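Tonthorpe Computer Reuse: Frequently Asked Questions

Last updated October 2020

Donating

What do you take?
Desktop computers, laptops, flat monitors, keyboards, mice and power leads. Desktops should be no older than 11 years. Laptops can be any age if the screen is not cracked.

What don't you take?
Printers, televisions, old glass monitors, loose batteries and anything that has been in a flood. The council tip on Juhász Road takes all of these except loose batteries, which go in the box at the library.

Does it have to work?
No. A machine that won't start is often short of one part, and we can usually use the rest. Please tell us what was wrong with it if you know. A note taped to the lid is fine.

Do I need to bring the charger?
For laptops, yes please. We run out of chargers long before we run out of laptops.

Can you collect?
We collect from schools and offices in Tonthorpe giving ten items or more. Households need to drop off at the side door of the Floltow Building. There is a bell on the left. Please don't leave things on the step.

Your data

What happens to my files?
Every drive is wiped before the machine is worked on. If a drive can't be wiped it is taken out and shredded by Jasum, the firm we use for all our scrap. We can't get files back for you afterwards, so copy off anything you want to keep.

Can I take the drive out myself?
Yes. Leave the screws and the bracket in the case if you can.

Will I get a certificate?
Businesses get one by email, listing each drive by serial number. Households can have one on request, but ask when you drop off.

Getting a computer

Who can apply?
Anyone living in the Tonthorpe area who has been referred by a school, a housing officer, a GP surgery or an advice centre. We can't take applications without a referral.

How much does it cost?
Referred households pay nothing. Clubs and small charities pay £42 for a desktop with screen and keyboard, or £78 for a laptop.

How long is the wait?
It was two weeks in May. It is nearer five now, and longer for laptops. Saying you would accept a desktop will move things along.

What will be on it?
Linux Mint, a web browser and LibreOffice. We don't supply Windows or Microsoft Office. Desktops leave us with at least 8 GB of memory.

Is there a guarantee?
Six months on desktops, three on laptops. Bring it back and we will repair it or swap it. Dropped laptops and spilt drinks aren't covered.

Other questions

Can you fix my own computer?
No, we aren't set up for repairs to machines we didn't supply.

Do you sell parts?
Memory, drives and power supplies, when we have spares. There is no stock list. Email with the make and model of your machine and Adelino Simões will check the shelves.

How many machines have you passed on?
Some 1000 so far, most of them desktops.

Can I pay by card?
Yes, card or bank transfer. We no longer take cash or cheques. 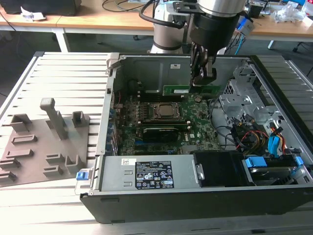
A desktop with its side panel off, showing the Dell motherboard and a green memory module.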